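Teaching the arm where the blocks are

June got away from me, as it tends to, but I have spent most of my evenings down at the shared workshop and I promised a few of you I'd write up how the block project is going. The short version is that it's going, slowly, and I am enjoying myself far more than a grown man with a garage to clean should!

For anyone new, Oskari Koskela and I are trying to get two robot arms to share a table and move little white blocks in and out of a tray. We call the whole thing Jiston. (Oskari picked the name and won't say where it came from.) My part is the markers, the square black-and-white patterns that let the cameras work out where a thing is and which way it's turned.
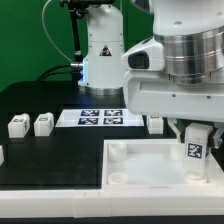

Getting markers to read well has eaten most of my spare time this month. My first batch came out of the home printer a little gray, and the software would find them, lose them, and find them again while I sat there muttering. So I went back and printed them darker, with a decent pale border all the way around, and I put them on everything. We keep a sheet with four of them lying flat on the black table behind the tray, and that sheet is what both arms get lined up against. I used to measure everything from the corner of the table with a steel ruler, if you can believe it, and I'd bump the table with my hip and have to start over.

The other long job was the gripper. Oskari wrote a small program called Rarkon that takes the position of a marker and turns it into a place for the fingers to go, and for 9 evenings in a row it put them just a hair too far forward. I blamed his math, and he blamed my mounting. It was my mounting, a bracket I had tightened with the wrong spacer behind it, and I bought him a sandwich by way of apology.

These days we run through the same routine before every session. I check the sheet first, then the light, then have the arm go and pick up one tall block as slowly as it will move. If the wrist camera has a good square view of the marker between the fingers, we carry on with the rest.
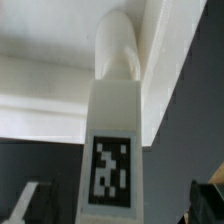

What's next

I want to try smaller markers, which Oskari thinks is asking for trouble. He'd like to have the two arms hand a block across, and I think that's asking for trouble, so we're even. I also need to tidy the cables, and I've been saying so for 6 weeks now. If any of you have worked with small markers up close, please leave me a note in the comments. I'll be down there again tomorrow evening with a thermos and a fresh stack of printouts.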